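Workplace Layout, Unit 6: Tape Grids and What They Prove
Handout, B. Aguiar

Read the Strickland chapter first, the one that says marking a bench into squares makes people put things back. I assign it every year and I still don't buy most of it.

The claim goes like this. You lay down tape, each square gets a tool, and lost time drops. Strickland had 40 people on two benches at Plarwood and reports some 600 returns to the right square. There was no bench without tape to compare against, so we can't say what the tape did. The people also knew they were being watched.

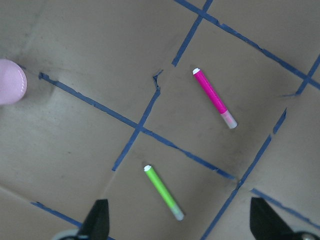 Fig. 1. Blue painter's tape grid with two markers in adjacent cells.

Look at the tape before you look at the markers. The edges are ragged, one end is folded over, and the cells are only roughly square. If a marker sits across a line like one of these, is it in or out? Strickland never gives a rule. Marchetti's reply does (whichever cell holds the cap), but he made it up after the counting was done, and I wouldn't lean on it.

For next time: write your own rule for "in the cell" in 2 sentences or less. Swap with a neighbor and try to break theirs. Bring the Jukton reading, pages 334 on.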